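Saturday at the Jedthorpe open day: can a robot stack my shelves yet?

I help out in my sister-in-law's milk bar two mornings a week, and the job I hate most is the drinks. You crouch, you reach past the front row, you knock one over and the lot goes. So when Jae-hoon Kwon mentioned that the Covodholm lab out at Jedthorpe was opening its doors, and that there'd be robots doing shop work, I was on the 84 bus before he'd finished his sentence (nearly).

Parking looked dreadful, so I was glad of the bus. Sign-in was quick and they gave me sticker number 64, which stayed on my jumper until Monday's wash. First stop was Kurkolus, who had a folding machine for tea towels. Lovely people, and the towels came out square, but you have to feed each one in by the corners and by then I'd have folded it myself. I asked about fitted sheets and got a very long sigh.

The shop-floor room

Upstairs was the bit I'd come for. Bit-na Ha was running the talk and she was terrific — quick, funny, happy to be interrupted by a woman with opinions about soft drink. Two arms, a wire basket, bottles, chips on top. I planted myself near the table and stayed put for ages.

What I kept looking at was the fingers. A bottle neck is a fiddly thing to get hold of when there are others packed in around it, and the mesh doesn't leave much elbow room either. I go in from the front at the shop too, for what it's worth!

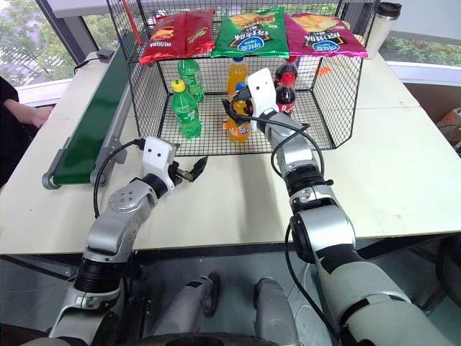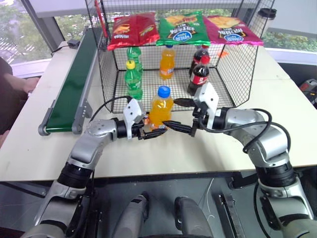

Orange soda and a black mesh basket, with the chips up on top in both.

What I asked, and what I was told

Speed first. Bit-na said their best full run, basket to belt, was 94 seconds, and that I should feel free to laugh. I didn't, much. I could do it in a quarter of that, but I'd also be complaining about my knees, and she reckoned knees were half the reason her team existed. They've logged 1048 grasps since September, and the ones that go wrong are mostly squashy things. Chip bags are worse than bottles, she said, which made sense to me as somebody who has put a thumb through a few.

I also asked whether it could face up a shelf, labels out, the way Geum-ok Hwang taught me when I started. Not reliably, was the answer. It can get a bottle standing where she wants it, but turning the label to the front is still on the list.

Lunch was a sausage roll from the van outside, eaten on the steps with Ok-hee Woo, who'd liked the tea towels far more than I had. We caught the ten past two home. The drinks fridge was waiting for me on my next shift, bottom row empty as usual.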